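Reading time: 2 min

4. Folding plush cloths on the bed

Now for the fun part of the Hultside linen guide! A made bed is the best folding table in the house – wide, soft and just the right height for most people. Plush cloths have a mind of their own, so give yourself some room the first time through.

1. Smooth the bottom sheet with the flat of your hand. If your sheet has stripes, you're in luck, as you can line up your edges with them.

2. Lay the cloth face down and find the hems. Run a finger along each side seam until you reach the corner.

3. Pinch the cloth at the middle of one long edge and lift. Both halves will drop away from your fingers, and you can see right away if one side is longer.

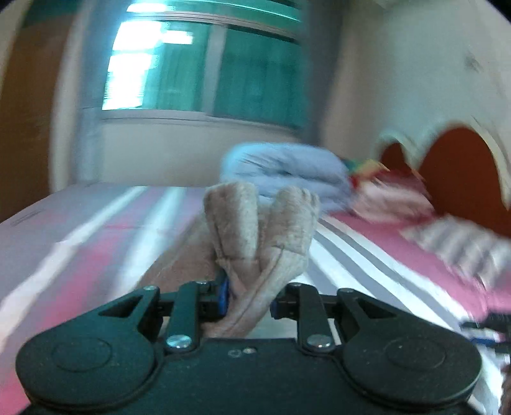
4. Lower the cloth slowly and let the halves come together. Match hem to hem first, then the side seams. Small crinkles at the corners will brush out with your palm.

5. Fold once more, toward you, and pat it flat. Don't press hard – the pile bounces back better if you leave some air in it.

Note: Thick cloths (the Lorton 700 and anything heavier) are happier in thirds. Try it both ways and see which one fits your shelf. I switched to thirds in April and love how neatly they stack!

Caution: Never pull on a loose thread at the hem. Snip it with small scissors and leave the rest alone.

Caution: Keep clips and pins off the pile side, where they can snag.

When you have a good stack going, move on to Section 5, Pillowcases.

Text by Eamon Phelan, revised 24th July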